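Break room and shop floor > General > They want to put hands on the mixed pack line

tapegun_terry
Started at 6:10 this morning with a slideshow, so you know it was going to be good. Management is looking at a two-armed robot for mixed packing. We do snack and pantry assortments at the Clorness building, the kind where every order is different and half of it rolls. The pitch is that the robot does the picking out and the people "move into quality." There are 13 of us on that line. I asked how many quality jobs there are and got told the numbers are still being worked on. Anybody been through this? I don't want the brochure version.

m_halvorsen_2
We went through it with the Unero arms two years ago. Not hands, just suction cups. Boxes all day long, no trouble. Give it a bag with air in it and it sulks. What changed for us was that the easy items went to the machine and the people got everything else. Same rate expected. My wrists noticed before my supervisor did.

Polyxeni A.
That's the part that gets skipped in the slideshow. The rate was set when a shift was a mix of easy and annoying. Take the easy out and leave the target alone and you've given everybody a speedup without calling it one. Get the rate in writing before the thing is bolted down.

tapegun_terry
Current rate is 162 an hour per person. I'll ask. I know what face I'm going to get.

dockdoor9
Gonna be the odd one out. I like ours. I did 9 years of reaching across a table and my shoulder is shot. If a machine wants to do the reaching it can have it. I run two cells now and I got a bump in pay for it. Some of you would complain if they put in padded floors.

m_halvorsen_2
Glad you got the bump. How many people used to work those two cells?

dockdoor9
Five. Two of them went to receiving, one retired, one quit because he hated the new schedule, and me. So no, nobody got walked out the door.

Polyxeni A.
Five jobs turned into one and nobody got walked out. Both of those are true and only one goes in the company newsletter.

kitting_kris
Depends what they're asking it to do. Emptying a tote of one item is a different job from sorting a heap. Terry, what does your mix look like?

tapegun_terry
Worse than a heap of boxes. Squeeze bottles of honey, jars with screw lids, pastries in plastic wrap, bags of wafer rolls, little cups, tins, soda bottles lying any which way. The squeeze bottles are what I'd bet on. Too soft and you drop it, too hard and the cap pops, and then you're wiping down everything under it. Sample table with the hands over it:

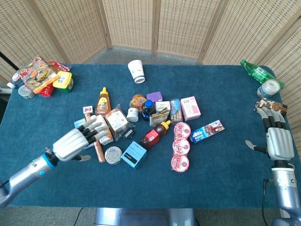 Rocío Barrera
I'd want to know who clears the jam. At our place the Vuvier rep talked for an hour about picks and never once mentioned it. The answer was me, on foot, 48 times in one shift the first week. None of it counted toward my rate.

kitting_kris
Did it come down after that?

Rocío Barrera
It did. By October it was a few times a night. I'll give them that. But they wrote the staffing plan off the October number and we had to live through the months before it.

dockdoor9
So it got better. That's what I'm saying. Everything new is bad the first month.

m_halvorsen_2
Sure, and who eats the first month? Never the guy with the slideshow.

tapegun_terry
OK, so my list for the meeting: the rate after the easy stuff is gone, who clears jams and whether that time counts, and what "quality" pays. My lead says a crew at Tapia got the clearing time credited but she heard it secondhand. If anybody here works there, message me.

Polyxeni A.
Add training. Ask if it's on the clock. Ours was a video they wanted us to watch at lunch.

dockdoor9
Mine was paid, two full days. Ask for that. And ask for the pay bump up front, I should have held out for more.

tapegun_terry
Adding both. Meeting's at 2:30, I'll post what they say.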